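Titon Rail and Gear Bench Kit
Set-Up Guide, Section 4: Gear and Rail

Document 3227, revised 10/05/2022
Prepared by Oluwatosin Yusuf. Checked by Chidubem Briggs.

4.1 Scope

This section covers fitting the large spur gear to its shaft, checking its clearance from the rail, and removing it again. Assembly of the rail feet is covered in Section 3. The pinion and the idler are covered in Section 5. Do not fit either of them until the checks in 4.6 have been completed.

The instructions apply to the Titon kit supplied by Prastirberg with the 358 mm rail. Kits with the 419 mm rail use the same gear and shaft, but the bracket positions are different. For those, use the table in Appendix B.

4.2 Parts needed

Large spur gear, blue plastic, with raised center hub (1)
Gear shaft, metal (1)
Rail, aluminum extrusion, T-slot profile (1)
Rail bracket, light gray metal (1)
Slot nut and screw for bracket (1 set)
Hex key, supplied in the tool bag
Feeler strip, 0.5 mm, supplied in the tool bag
Soft lint-free cloth

The rail should already be on the bench with its feet tightened. If the feet were left loose at the end of Section 3, go back and tighten them now.

4.3 Inspecting the gear

1. Take the gear out of its bag and hold it by the hub. Avoid resting it on its teeth.

2. Turn the gear slowly under a good light and look along the whole rim. The teeth are fine and evenly spaced, and a damaged tooth shows as a break in the pattern of shadows. Reject the gear if any tooth is chipped, bent or joined to the next one by leftover plastic.

3. Check both faces for warping by laying the gear flat on the bench with the hub upward. Press lightly at four places near the rim. The gear must not rock.

4. Look into the bore of the hub. Remove loose plastic with the corner of the cloth. Do not use a drill or a file.

CAUTION: Do not clean the gear with solvent. Use a damp cloth and dry the part fully before fitting.

4.4 Fitting the shaft

The shaft is a plain cylindrical rod. It is a close fit in the hub and is held by friction. No adhesive is used.

1. Wipe the shaft from end to end. Check both ends for burrs with a fingertip.

2. Set the gear hub side up on the cloth.

3. Start the shaft into the bore by hand, keeping it square to the face of the gear.

4. Push with a steady force until the shaft reaches the depth given on the card in the parts bag. Part of the shaft must remain clear of the hub.

5. Sight across the face of the gear from the side. The shaft and the face should be at right angles. If they are not, withdraw the shaft completely and start again. Trying to lever it straight will open up the bore. 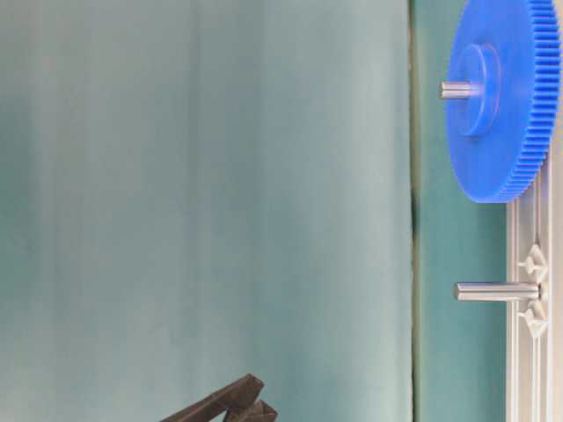
Figure 4-1. Large spur gear, raised hub and projecting shaft.

NOTE: A bright line along the shaft is a normal reflection from the polished surface. A scratch can be felt with a fingernail. Replace a scratched shaft.

If the shaft slides in with no resistance, the hub is oversize. Mark the gear and return it to the parts desk at Ferthorpe with the batch label. The replacement part is ordered under number 1105-G.

4.5 Placing the gear

Clear the approach to the gear position before starting. Tools and spare screws should be back in the tray, and any cable within reach of the rim should be secured.

1. Confirm that the rail grooves are clean along their full length. Blow out any metal dust.

2. Slide the slot nut into the upper slot and position the rail bracket over it. The bracket goes to the left of the gear position when viewed from the operator side.

3. Tighten the bracket screw until the bracket stops sliding, then stop. Final tightening comes later.

4. Bring the gear in by the hub. Keep the load close to the center and leave the rim free.

5. Seat the gear on its support and let go gradually. Watch the shaft while the grip is being released. If the shaft tilts, take up the weight again and repeat from step 4.

6. Withdraw along the same line used for the approach. Leave a visible gap between the end of the shaft and anything near it before moving sideways.
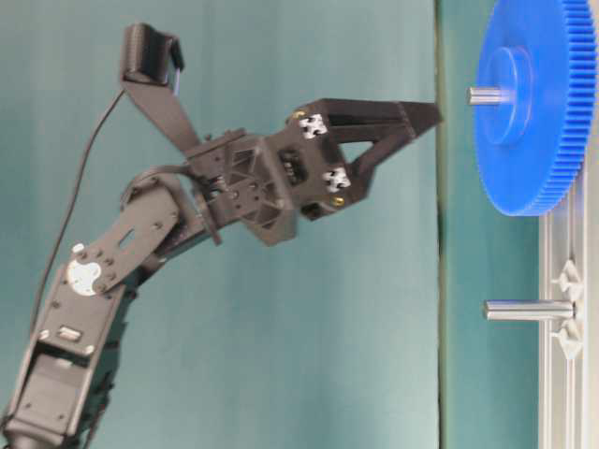

4.6 Checking position along the rail

The gear is wider than the rail, so part of the rim hangs past the front edge. This overhang is needed for the pinion in Section 5 and must not be corrected.

1. Stand directly in front of the rail. The gear should be toward the right, with the bracket to its left.

2. Check that the post of the bracket is upright and that its flanges are clear of the gear teeth through one full turn.

3. Pass the feeler strip between the gear and the bracket at the closest point. It must go through without dragging.

4. If the strip drags, loosen the bracket screw a quarter turn, move the bracket away from the gear, and measure again.

5. Tighten the bracket screw fully. Repeat step 3, as the bracket can creep while the screw is being turned.

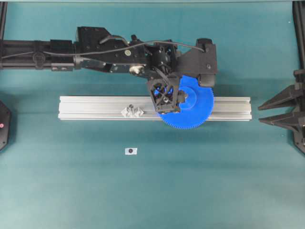

Figure 4-2. Gear over the right-center part of the rail, with the bracket to its left. A dot marker is on the bench below the rail.

NOTE: Leave bench markers where they are. If one has been moved, report it to the bench supervisor and do not try to put it back by eye.

CAUTION: Keep fingers out of the space between the gear and the rail while the gear is being raised or lowered.

4.7 Removing the gear

The gear must come off before the rail is moved to another bench, and before the kit is stored for more than a week.

1. Remove the pinion and the idler if they have been fitted.

2. Take hold of the gear near the hub from both sides. Apply only enough pressure to stop it from slipping. The plastic marks easily.

3. Draw the gear away from its support in a straight line. Do not rock it from side to side.

4. Hold it next to the rail and look at the teeth on the rail side. Rubbing shows as a dull band on the tips. If there is a dull band, the clearance check in 4.6 was missed or the bracket has shifted. 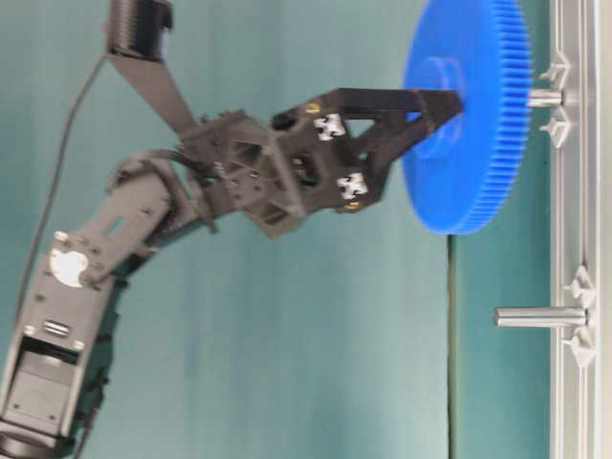 Figure 4-3. Gear gripped toward the center, beside the aluminum extrusion.

5. Lay the gear flat in the foam tray. The shaft may be left in the hub for storage if the tray lid closes without touching it.

6. Loosen the bracket screw and slide the bracket to the end of the rail. It can stay on the rail in storage.

4.8 Faults

Gear wobbles when turned: The shaft is not square in the hub. Remove it and refit as in 4.4. If the wobble remains with a second shaft, replace the gear.

Gear slips on the shaft: The bore is worn or oversize. Replace the gear. Tape or glue in the bore will throw the gear off center.

Clicking once per turn: One tooth is damaged, or there is dirt between two teeth. Clean with a soft brush and check again as in 4.3.

Bracket will not hold: The slot nut has turned in the groove. Back the screw off two turns, push the screw down to free the nut, turn the nut across the slot and retighten.

Rim touches the bracket at one point only: The gear is warped. Repeat the flatness check in 4.3, step 3.

Gear sits lower on one side: Check for dirt under the gear first, then check the rail feet with a level.

4.9 Service interval

Inspect the gear teeth and the bracket screw after every 50 hours of use. Replace the gear each June regardless of condition if the kit is used for teaching. Record the date and the batch number on the Afolabi service card kept in the lid of the tool bag. Used gears go in the mixed plastics bin, with the shaft removed and kept as a spare.

Continue with Section 5, Fitting the Pinion and Idler.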